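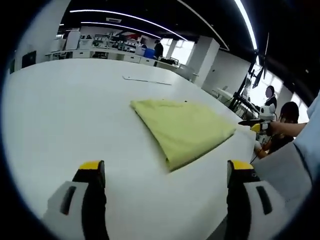
Search this site Enter keywords Search

Teaching by Hand: Folding Days at the Trerow Workroom

Welcome, and thank you for finding your way to this corner of the site! I promised several people at the Imadville open evening that I would put something up about the cloth folding, and it has taken me far longer than it should have done, partly through being busy and partly through never being able to say a thing in ten words when a hundred are to hand. So make yourself a cup of tea, and I'll try to tell you how we go about it.

The project is called Bokuvar, and the idea behind it is a simple one to say out loud. We would like a pair of robot arms to fold and tidy cloth on a table, the sort of job most of us do while thinking about supper, and we are teaching them by doing the job ourselves, over and over, with grippers held in our own hands. Each hand-held gripper has a camera on it, so it records what the fingers are near and how they move while a person does the work. Later on, all of those recordings go towards training the arms. I have been asked more than once whether it wouldn't be easier to write down the instructions, and I always invite the person asking to try writing down how they fold a tea towel. (One gentleman got as far as "pick up the corner" and then wanted to know which corner, and we had a lovely conversation after that.)

The gallery is a small one, and the notes have rather outgrown it, for which you may blame me.

Two pairs of hands

Much of our folding is done with more than one gripper, and that is where it becomes interesting, and also where most of the muttering happens. With your own fingers you can feel the cloth slide, and you know without looking whether you have hold of one layer or two. With a gripper you are relying on your eyes and on whatever comes back through the handle, and for the first afternoon or so everybody pinches far too hard and far too high. I certainly did. Moataz Zerouali, who set up the folding sessions and has the patience of a saint, let me carry on like that for a good long while before he quietly suggested I come in lower, with the fingertips nearly brushing the table, and close on the edge from the side. It made a world of difference!

When two people share a cloth they have to agree on the order of things beforehand. We tried calling out to each other as we went, and it was cheerful but hopeless, as you would hear "now" and both go for the same corner. So we settle it first: who holds, who lifts, and when the holder may let go. The holder's job sounds like the dull one and is the harder of the two, in my opinion, because you must keep still and keep your nerve while somebody else tugs. 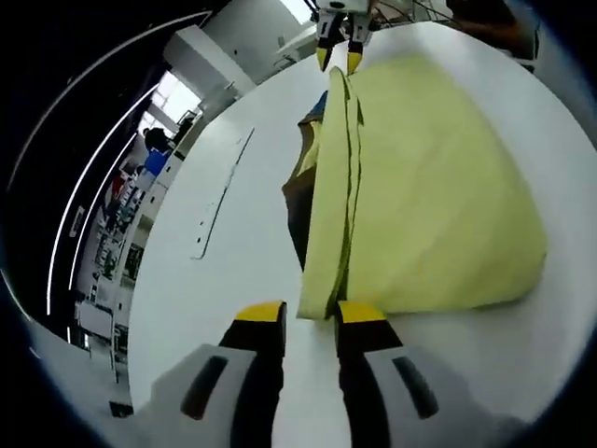 Folds are the part I could talk about all day. A flat cloth is friendly enough, but once it has been doubled over you have an edge that stands a little proud of the table, and that edge is a gift to a gripper if you come at it properly and a nuisance if you don't. Catch the top layer alone and you open the fold you have just made. Catch everything together and you can carry the whole lot across in one go, which looks very grand when it works. We record both, and we are careful to note which was meant, so that an accidental unfolding isn't passed on to the arms as good practice.

We also keep the bad tries in a separate batch, with a word or two on each. I was all for throwing them away at first, being vain about my folding, but Moataz wanted them kept, and we have gone back to them several times since when an arm has got itself into the same muddle that one of us did.

How a session goes

We work in sets of 30 tries, with a proper break between one set and the next. Before each try the cloth is picked up, given a shake and put down again, and we make a point of not being neat about it. If you always start from the same tidy square, you teach the arm to expect a tidy square, and no cloth in my house has ever been found in that state. The first big collection ran to 1,143 folds, gathered over a good many afternoons, and I am told that about 200 of them were mine, though I suspect somebody was being kind.

People often ask what the hardest habit to lose is, and for me it is hurrying the end. You get the cloth over, you are pleased with yourself, and you whip the gripper away before the fingers have properly opened, and the corner comes along with you. Now I say "open, wait, away" under my breath. The newer people have started saying it as well, so it has become a bit of a chorus, and I can't pretend I don't enjoy that.

The other habit is leaning. When you concentrate, you creep forward, and before you know it your shoulder is over the table and your elbow is in your partner's way. Feet a little apart, shoulders down, and let the wrist do the turning. Anybody who has iced a cake will take to it quickly.

Remote control, for comparison

The folks at Âu, our partner workshop, do their teaching the other way about, sitting at a pair of handles while the robot arms copy them from across the room. I had a go when I visited and came home full of admiration. The advantage is that the arms themselves do every movement, so you can't teach them anything they are unable to reach. The drawback, for a chatterbox like me, is that it is slower and asks for a quieter sort of attention, and I managed 2 decent folds in the time it would have taken me to do a whole stack with the hand-held grippers. We plan to swap recordings in July and see how the arms get on with a mixture.

If you would like to come and try folding with us, do get in touch through the contact page. Wear something with close-fitting sleeves, and please bring an old napkin or tea towel for the pile. We are always glad of a new one, and stains are no trouble at all.

Page last updated May 6, 2022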